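Monday, late

Up before six, coffee, no breakfast. Rocío called while I was looking for my other shoe, wanted to know if I still had her cake tin. I do. Forgot to bring it again.

Sorting all day, more or less. Small stuff into the compartment box, the smoky plastic one with the dividers. I like that box. You can see through the sides so you dont have to keep lifting things out to check. White board down on the table first so nothing gets lost against the wood. Baltazar thinks the board is fussy. He also lost 19 screws at Grustow in March so I don't take notes from him.

Box on the left, pieces in the middle. By eleven my shoulders were up round my ears. Stretched in the hallway, Radosław walked past, said nothing, good man.
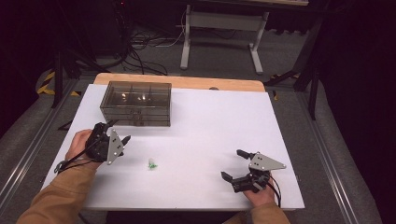 Why not tip everything out at once and be done? It rolls, and then I spend the afternoon on my knees on the carpet.

So one at a time. The little white things with the green tip are the worst, want to sit crooked in the compartment. Got faster after lunch - cold rice, the last of the beans. Crisóforo wants labels on the dividers. Fine, but he can write them, my handwriting is terible.

Missed the 444 bus home by a hair, waited 23 minutes with a man eating an orange very slowly. Rain starting. Bread, milk, forgot onions.

Must do tomorrow - cake tin!! Ring Eustaquio re Daremport, he's only in until 2. Wash the gray sweater.

Eyes closing. Bed.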